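Moving day kitchen notes, v2. Wrote the first one after the Clostum apartment, this one's better. For small kitchens, one or two people packing, no movers. Start early, the kitchen always takes longest.

## What you need

- 11 boxes, small ones. Not the big wardrobe kind
- packing paper, a full roll. Newspaper leaves ink on everything
- painters tape AND packing tape
- a fat marker
- dish towels (you own these already, use them)

I get boxes from Zirbridge, the storage place, they sell used ones by the bundle. Liquor store boxes are fine too if the bottoms are solid.

## Step 1: eat down the freezer

Start two weeks out. No new frozen stuff. Soups first, then the mystery bags. Whatever's left at the end goes in a cooler or to a neighbor.

Same with the pantry. Open flour, open rice, half a bag of lentils: use it or give it away. Don't move open oil. I moved open oil once. Never again.

## Step 2: pull out the "last day" box

Do this BEFORE you pack anything else. One pan, one knife, two plates, two mugs, the can opener, dish soap, a sponge, salt. Kettle if you drink tea. Paper towels. Put it on the floor by the fridge and write DO NOT PACK on all sides.

Everything you cook until the move gets cooked with that box. Eggs a lot. It's fine.
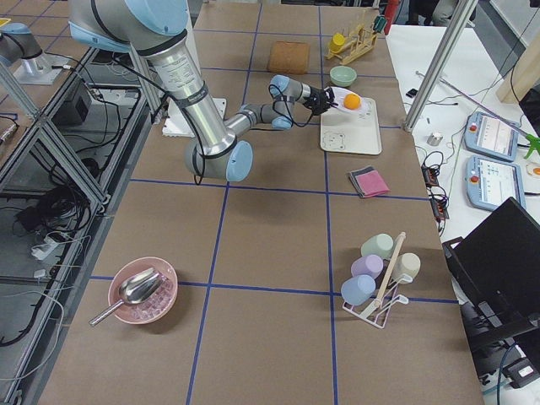
## Step 3: cover your packing surface

Table or counter, clear it off, lay something down, tape the corners with the painters tape so it doesnt slide around. Packing tape will pull the finish right off a table. Ask my old Wikström table.

Set up so paper is on one side and the open box on the other. Chair or stool for the box so you're not bending down for 90 minutes straight.

## Step 4: plates

On edge, never flat. Like records.

1. Crumple paper in the bottom of the box, couple inches
2. Wrap each plate in one sheet, corners folded in
3. Bundle them in 4s, one more sheet around the bundle
4. Stand them up tight
5. Stuff the gaps till nothing moves
6. More paper on top, close, tape

Shake it a little. If it clinks open it back up.

Bowls can nest, sheet between each. Also on edge if they fit.

## Step 5: glasses and mugs

Paper inside the glass first, then wrap the outside. Stemware needs extra around the stem. Heaviest at the bottom, wine glasses on top. Dividers from liquor boxes are great for this, keep them in.

Mugs: wrap the handle seperately, then the mug.

## Step 6: pots, pans, knives

Pots nest with a dish towel between. Lids wrapped and stood up along the side. Nonstick needs paper or it scratches.

Knives. Fold each one in cardboard, tape it shut, write KNIFE and which end is the point. My block is a Poltska one with a lid, so I tape the lid down and wrap the whole thing.

## Step 7: labels

Two sides plus the top. Room, contents, FRAGILE if it is. "Kitchen misc" is not a label. You'll end up with five of them and the corkscrew will be in the last one.

Keep every box under about 66 pounds, and way under that for dishes. If you grunt picking it up, take something out.

## At the new place

Last day box goes in first, straight onto the counter. Wipe the shelves and let them dry before anything goes in. Then plates, then glasses, then pots. Appliances whenever.

Flatten boxes as you go. Save the dividers.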